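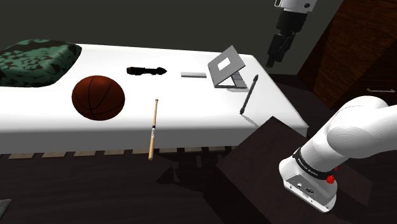
4. Sorting and tagging loan items

Before you start - sign in at the Bulville desk screen with your own login, not the shared one. Shared login can't print tags.

4.1 Put returned items on the table. One borrower at a time. Don't mix.

4.2 Open Returns, type the borrower's last name, press Enter. Wait for the list, it's slow after an update.

4.3 Tick each item as you find it. Sports gear and cushions get a cloth tag. Flashlights and other small stuff get a sticker - on the body, never over a switch.

4.4 Press Print. Tags come out in list order, so keep them in that order untill they're on.

NOTE: Tag roll holds 200. Red stripe on the edge means up to 3 tags left. Spare rolls are in the Femville cabinet, second shelf.

CAUTION: Take the batteries out of anything going on the shelf past March. Leaky ones ruined 2 lamps last year.

4.5 Damaged item? Choose Hold, write what's wrong in the box. "Broken" is not enough. Ward Van Hecke reads these and will send it back to you.

4.6 Close the borrower record. If you skip this the next persons items get added to it.

Wrong tag printed - see section 6, Voiding. Don't just throw it out, the number stays live.

Step 4.5 changed 15th February. Questions to Ya-wen Lu.

We use cookies to remember your settings. Accept / Manage

Related
- Changing the tag roll
- Late returns and reminders
- Adding a new borrower

Bradarer Loan Desk Guide | Contact | Back to top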